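Rirnbridge High Street Traders and Residents – Minutes

05/09/2024, upstairs at the library

Present: as per the sign-in sheet. Apologies: the chemist, the launderette, both of the schools.

Start was late because of the key. Chair asked for short contributions as room had to be handed back by nine.

Minutes of last meeting
Agreed, with one correction: the July minutes said the bakery was against the loading bay. Bakery is not against the loading bay. Bakery is against the loading bay being outside the bakery. Amended.

Matters arising
Bench by the war memorial – slat replaced, still wobbles. Reported again.
Hanging baskets – watering rota worked up to the middle of August then didnt. Pet shop did most of the last fortnight and was thanked.
Letter to the council re bins – see below.
Loose paving outside the old bank – council says it belongs to the bank. Bank says council. Secretary to send each a copy of the other's letter.

The 43 bus
Main item, took longer than planned. Operator wants to drop the stop at the top of the High Street from the new timetable and send the 43 straight along Kingi Way. Nearest stop would then be the one at the bottom, by the garage. Several traders said most of their morning custom gets off at the top stop. Florist said people with shopping won't walk back up the hill to catch it either, they will just go to the retail park.

Operator's letter says the turn is too tight with cars parked on the corner. General feeling that this is true. Suggestion that double yellows on the corner would sort it, and that we'd look better asking for that than just saying no. Hardware shop objected, two of those spaces are the ones its customers use for cement and compost. Long discussion. Compromise put forward: no parking on the corner until six, free after that. Hardware shop will think about it, wants to see it drawn on a map first.

Agreed: secretary to write to the operator asking for the stop to stay for the winter while this is looked into. Copy to the ward councillor.

Resident from the flats asked if the bus shelter would come down if the stop went. Not known. Add to letter.

Empty unit (the old shoe shop)
Landlord's agents, Mullard, have had interest from a convenience chain and from a tenant who wants a small independent grocer. Nothing signed. Mullard are asking what people round here would like to see, which makes a change. Mixed views. Some want proper food – veg, bread, eggs, cheese by weight. Others said what the street lacks is somewhere open late where you can get milk and a drink and a packet of something after the supermarket shuts. Newsagent not keen on the second idea for obvious reasons, said tinned drinks and crisps are a good part of the weekly take and a chain would undercut.

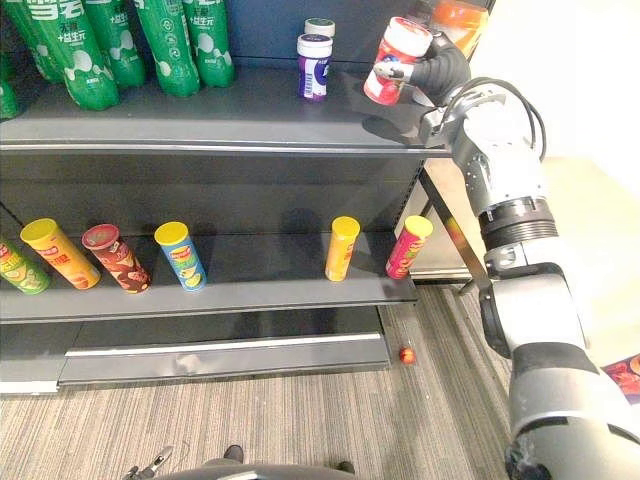
One of the residents said she took the newsagent's point but the newsagent shuts at half five, and anyone coming home off the late train has nowhere to go at all, so it would hardly be the same customers. She would be happy with either sort of shop provided the shutters weren't solid ones and the bins were kept round the back.

Newsagent said would open later if it was worth it, tried it the winter before last and it wasn't. Somebody else pointed out the late train wasn't running then. True.

Shutters got a lot of support. Open-grille type prefered, so there's some light on the pavement at night. Deliveries also came up, nobody wants engines running at five in the morning. Agreed we reply to Mullard saying: either use welcome, grille shutters please, no deliveries before seven, bins to the rear, and could the tenant come to a meeting before they sign off the shopfront. Café asked that we add something about keeping the old tiled doorstep. Agreed.

Survey
Residents' survey on shopping habits closed at the end of July. 22 came back from around 100 put through doors. Not great. Forms were long, several people said so, one wrote it on the form. What there is: people come for the post office, the chemist and the bakery, and do the rest elsewhere. Parking moaned about by those who drive, cars moaned about by those who don't. Evening opening asked for a fair bit. Also public toilets, again.

Question whether it's worth running it again, shorter. Yes, but after Christmas. Library offered to keep a box by the desk. Full results to go round by email, paper copy on the library noticeboard.

Bins and litter
Council reply recieved. They will not give us a bigger bin by the bus stop but will empty the existing one more often on a trial basis. No start date given. Chase.

Biggest complaint is still drinks bottles and snack packaging at the top end, mainly after school. Discussion of whether shops could do more. Newsagent already has a bin inside the door and it does get used. Chip shop bin is full by seven most nights. Café suggested a returns scheme, money off for bringing empties back, and several people liked it but nobody could say who'd pay or where the empties would go. Café to find out how it's done elsewhere and report back.

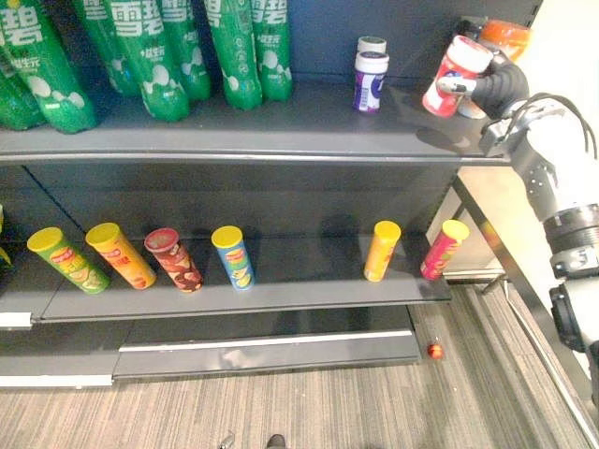

Schools to be asked if the litter picks can start again now term's begun. They stopped when the grabbers went missing. Hardware shop has some grabbers it will let us have at cost. Gloves and bags from the council, if asked for in good time – last year we asked too late and used bin liners.

Chip shop asked for it to be noted that it sweeps its own front every night. Noted.

Christmas lights
Quote in from Zulari for putting up, taking down and testing. Dearer than last year. Part of that is the three brackets which failed the pull test and have to be replaced before anything is hung on them. One is on the old bank so see above re who owns what.

Options: pay it, get another quote, or have fewer lights. Fewer lights not popular. Florist suggested trees in shop windows instead of the cross-street strings, cheaper and no ladders. Fair amount of support but worry that the empty units would look even emptier. Mullard might let us put a tree in the shoe shop if it's still vacant, add to the letter.

Agreed: ask Zulari to split the quote so brackets are seperate, then decide next time. Traders to say by then if they will put in towards it. Switch-on to be same evening as the carol singing so the road is only closed once. Salvation of the small bandstand raised, no time, carry over.

Any other business
Graffiti on the side of the launderette. Launderette not here. Someone to mention it.
Street light out by the steps down to Kingi Way, dark there now by eight. Report number is on the post, resident will ring.
Post office queue blocking the bakery door on pension mornings. Bakery and post office to sort between them.
Request for a dog water bowl outside the library. Library fine with it.
Complaint re A-boards on the narrow bit of pavement. Traders reminded to leave room for a pushchair or wheelchair.

Actions
Secretary – letters to bus operator, Mullard, council (bins), old bank.
Hardware shop – look at the corner parking map, price for grabbers.
Café – bottle returns.
Library – survey box, noticeboard copy, dog bowl.
Florist – rough cost of window trees.
All traders – yes or no on lights money.

Next meeting: first week of October, same room, date to be confirmed when library has checked the book. Please stack your own chairs.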